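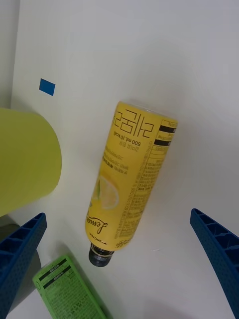 Before you believe a grasp success rate, including your own, find out how the objects were put down. Most of the numbers I read come from tests where the same person placed every item, usually in the same spot and usually facing the same way. A policy can score very well on that and fall apart the moment a bottle is turned around. A bottle on its side with the cap toward the gripper and the label upside down, like the JUNCTEA lemon one, is a fair starting point for a harder test. It has a black cap at one end, a busy printed label along its length and other items close by, so there are plenty of cues the policy may be leaning on without your knowing.

What follows is the check we now run at Hedard. It takes an afternoon and has spoiled a few nice results.

Step 1. Freeze everything
Pick one checkpoint and stick with it. No tuning between trials, no swapping the gripper fingers, no moving the wrist camera. If something breaks, start over. I know how tempting it is to keep the good half.

Step 2. Write the placements first
Have a script generate 100 placements before anyone touches the arm. Each one needs a position, an angle and a list of neighbours. Turn the bottle in steps of 45 degrees so the cap points every which way. Print the sheet and follow it in order, even when a placement looks hopeless. Those are the ones you want.

Step 3. Decide what counts
Our rule is a lift that holds for 3 seconds without touching anything else. Yours can be different, but write it down before the first trial. The Nakham method, which we tried to copy last year, never said whether a second attempt counted. We got two very different scores depending on how we read it.

Step 4. Cover the label
Repeat the whole sheet with the bottle wrapped in plain paper. If the score drops hard, the policy learned the print and you should say so. Ours did, after 3,000 demonstrations that were supposed to make it care about shape.

Step 5. Move the neighbours
Run it once more with the target in the same place and the other items shifted. This is where our Varkville model came undone. It kept reaching for where a bottle tended to be.

Reporting
Give the score for each angle, with the failures listed. An average hides a lot – ours looked fine until we split it up. Post the placement sheet too. The Sauerland group sent us theirs when we asked, and we could finally see why our numbers didn't match.

I still don't know how well any of this carries over to cans or cartons. We haven't run the full sheet on either, so I wouldn't take our bottle results as saying much about them.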